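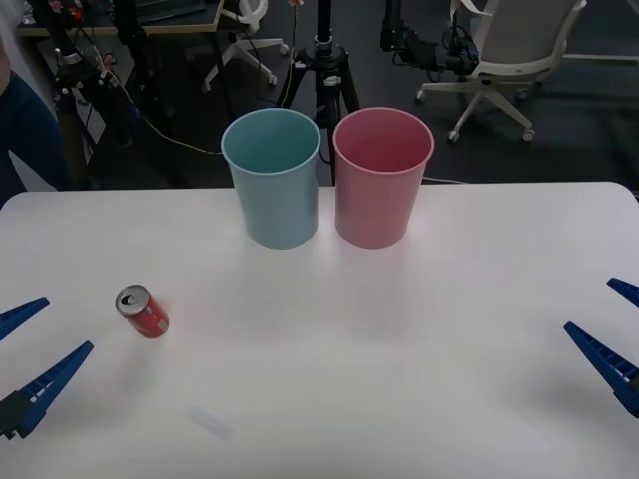
Figura 1. Mesa de pruebas con las dos pinzas abiertas, la lata volcada y los dos vasos.

Plandolum: dos brazos para recoger una mesa

Memoria del proyecto, entrega del 1 de octubre
Autora: Thilini Sikder

1. De dónde sale la idea

Plandolum empezó en el taller compartido de Cistlow, con una pregunta bastante tonta: ¿podríamos construir nosotros mismos dos brazos capaces de recoger lo que queda en una mesa después de merendar? Yo había montado antes un brazo pequeño, de un solo motor en la muñeca, y tenía unas ganas enormes de probar con dos a la vez. ¡Es otro mundo! En cuanto hay dos pinzas, hay que decidir cuál va primero, cuál espera y qué pasa si las dos quieren el mismo vaso.

2. Montaje

Los brazos van enfrentados, uno a cada lado de una mesa blanca. Los dedos de las pinzas son de color azul oscuro y llevan una fila de huecos rectangulares que aligera la pieza (y que, de paso, me ahorró bastante tiempo de impresión). El primer juego de dedos se partió por la base; el segundo, con la raíz más gruesa, sigue entero. En total, el material costó 172 euros, sin contar la fuente de alimentación, que ya estaba en el taller.

El control lo escribí sobre Vanance, la biblioteca que usamos en clase, con un módulo propio que reparte los turnos entre los dos lados. Lo llamé Navaratnam, el apellido de mi abuela, y se quedó con ese nombre.

3. Pruebas

Usamos objetos corrientes: un vaso azul verdoso, otro rosa del mismo tamaño y una lata roja de refresco. Los vasos se colocan casi pegados, al fondo, y la lata se deja tumbada más cerca del borde delantero. Cada intento tiene un límite de 120 segundos y hice 300 intentos repartidos en varias tardes.

La lata tumbada fue lo más divertido y también lo que más guerra dio. Si la pinza baja un poco torcida, la lata rueda y hay que volver a buscarla. Con los vasos el problema es otro: al cerrar sobre uno, el dedo empuja al vecino. Lo mejoré haciendo que la pinza entrara por el lado exterior, y ver por primera vez cómo levantaba el rosa sin tocar el otro me tuvo contenta toda la semana.

4. Lo que queda pendiente

El programa todavía confunde los reflejos sobre la superficie blanca con objetos, sobre todo por la tarde. Quiero probar una luz más difusa y cambiar el umbral de detección. También falta que un brazo pueda pasarle un objeto al otro; para noviembre me gustaría tener al menos el paso de un vaso vacío, despacito y en el centro de la mesa.

351 veces compartido

Entradas relacionadas
Cómo reforzar la base de un dedo impreso
Turnos entre dos brazos: primeras notas sobre Navaratnam
Guía rápida de Vanance para el taller de Cistlow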